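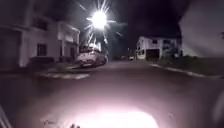
Slide 1: Streetlight beside a white building, at night.

Good evening. My talk is about sleep and the light outside our windows. I moved to Correa in May, and for 16 nights I wrote down when I fell asleep. (Pause. Show the notebook.)

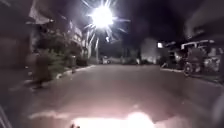

With the curtain open, I needed much longer. So I bought thick cloth and sewed a second curtain. It took me 3 evenings, as I am slow with a needle.
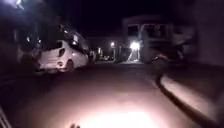 Slide 3: A residential street after dark, parked car at left.

Speak slowly here. Street lights help people to walk home safely. I do not ask to remove them. I ask for a shade on the side of the bedrooms.

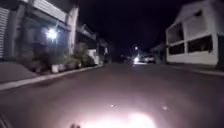
Sulastri Ong wrote to me that a shade is good, but her mother sleeps better with some light in the room. Read her letter, then take questions.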